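Does time in a foreign training mission count as a deployment for the state bonus?

Posted February 26, 2018

I was with a Guard engineer company that sent 181 of us overseas to train local soldiers. We were there 7 months and came home in November. We taught route clearance, first aid and radio procedure, and never left the training base except to go to the airfield. My orders say "training support" and the word deployment isn't anywhere on them. The state bonus form asks for "dates of deployment in support of a contingency operation." Bravo platoon was told to fill it in. My platoon was told not to bother. The unit clerk in Busdale hasn't called me back. Which is it?

Answer 1

What counts is the authority your orders were cut under, so ignore the title. Look for the line that cites the section of law, usually in the middle of the first page or in the additional instructions. If it names a contingency operation, you put those dates on the form even if all you did was teach classes. If it cites ordinary annual training or an exercise, the state will probably turn it down.

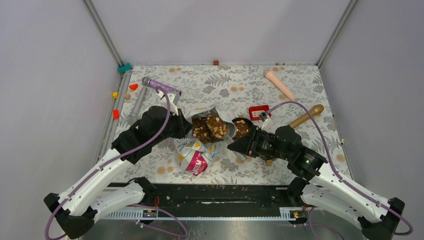
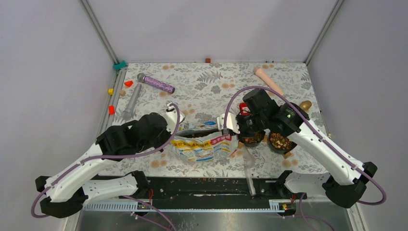

Check your discharge paperwork against the orders too. The remarks block should list the country and the dates you were there. Mine left off the country and it took four months to get a corrected copy, so ask for that now if yours is wrong. Send copies only and keep the originals at home. Some states also have a filing deadline that runs from the day you came off active duty, and it can be short.

Answer 2

We had the same mess. Half the company got paid and the other half didn't apply. I would just send it in. Worst they can say is no.

Answer 3

Agree with the first answer about the authority line. One more thing to look at is your pay statements from those months. If you drew hostile fire pay or had the tax exclusion, include those pages, as they back up the location. They won't settle it alone. If the clerk stays quiet, write to the state headquarters personnel office and attach all 6 of your pay statements or however many you can find.

Contact Vunura Help | Copyright 2018 Vunura | Back to top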